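The Plant on the Second Floor

Eliseo Orozco had his thumb in a mug of ice water when I came up the stairs, and he lifted the other hand to wave at me as if a man sitting with his thumb in a mug were the most ordinary thing in the world. I had been away at my sister's for the first part of May, and I still had her lemon cake under my arm in its foil, and I remember that I set it down very slowly.

"Witum got me," he said.

Witum was the arm. It had a proper name from its makers at Hiltside, a string of letters and a number that none of us could keep in our heads, but somebody had written Witum on it in marker before I was ever hired, and Witum it stayed. It lived in the end room at Drundcombe, bolted to a bench behind a strip of yellow tape, and it spent its days picking things up and putting them down again, learning how from us.

Our side of the work was the easy side, or so I had always told my sister. We did the picking up ourselves, out in the big room, over and over, with the hand-held grippers and the packs and the cables, and what we did got recorded and sorted and passed down the hall. Then one night the computers would chew on it, and in the morning the arm would know a little more about books or bottles or whatever it was that week. That month it was plants, and I was fond of that month, I'll admit it, having talked them into the plants in the first place.

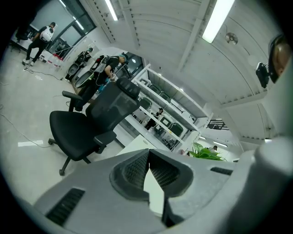
"It was supposed to let go," Eliseo went on. "It set the pot down on the mark as nicely as you please, and I reached in to turn it for the next run, and it hadn't let go at all. It was still holding on. Then it started home with the pot, and my thumb was in between."

"Why were you inside the tape?"

He looked into the mug. I was sorry as soon as I'd said it, but I was the one who kept the safety book, and I would have had to ask him sooner or later. The book said two people whenever the arm was powered, one of them with a hand on the stop button, and it said the motors had to be off before anyone reached across. It said so in my own handwriting.

"The button was on the far side of the bench," he said. "It took me 7 seconds to get to it. I know because I watched the log afterward. It felt a good deal longer than that."

I made him show me the thumb. It was purple along one side and the nail was going to come off, but he could bend it, and the nurse at the clinic had already looked at it and told him he was lucky. We cut the cake after that. I don't know what else you do at such a moment, and he ate two slices left-handed while I read through the incident form and corrected his spelling.

Now, a crushed thumb is one matter, and an arm that holds on when it ought to let go is another, and it was the second that kept me up that night. There was a force limit, and it had been set wrong - far too high - so that was the first thing we put right. But a force limit doesn't tell a gripper when to open. I lay there thinking about all the plants I had lifted and set down, and whether I had somehow taught it that. I have a habit of hanging on to things. My sister would tell you so.

So in the morning I asked for the recordings. There were 700 of them in the plant set, and I started at the first one with a pot of coffee and a notepad. It's strange to watch your own hands for a whole day. You notice that you hesitate, and that you give the pot a small pat you never knew you gave it. Down the hall Witum sat with its power pulled and a paper sign taped to it, and people lowered their voices going by, the way they do outside a sickroom.

By evening I had found my first bad one. My fingers had plainly opened, the pot was standing by itself, and the line on the chart that was meant to say how wide the jaws were still said closed. It went on saying closed until my hand was halfway back. After that I knew what to look for, and they came quicker.

Eliseo pulled up a chair around supper time, with his thumb wrapped up as big as a light bulb, and we went through the rest together, he calling out the times and I writing them down.
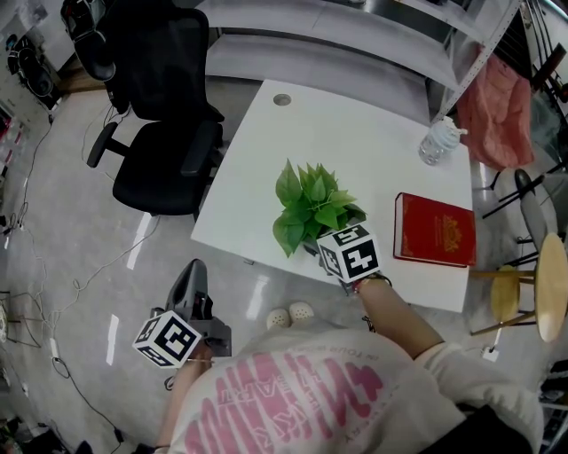 "How many of them are bad?" he asked when we got to the end.

"139 of them, all with the jaw signal running late."

He whistled. It was enough to teach a bad habit, certainly. We laid the bad ones out by the gripper they had come from, and every last one had come from the same gripper, the one we had sent out to Babić in the spring for a new sensor. The clock in it had come back wrong. The longer you worked without a restart, the further behind it fell, and I was known for never stopping, so most of the late ones were mine.

I wrote to Babić that night, a longer letter than it needed to be, and they sent a very decent reply and a new part. We threw out the bad recordings. We moved the stop button to the near side of the bench and added a second one on a cord, and I went over the page in the safety book about reaching in and read it aloud to everyone, including Eliseo, who stood at the back with his hands in his pockets and nodded all the way through.

It was some weeks before they let us run the arm on plants again. I held the button. Eliseo stood well behind the tape with his arms folded, and Witum picked up the pot, carried it across and set it down on the mark, and the jaws opened, and it went home empty. He still didn't move. He waited until I had cut the motors and said so out loud, and then he waited a bit more, and then he asked me if I would mind being the one to go and turn the pot around.

I gave him the button and went.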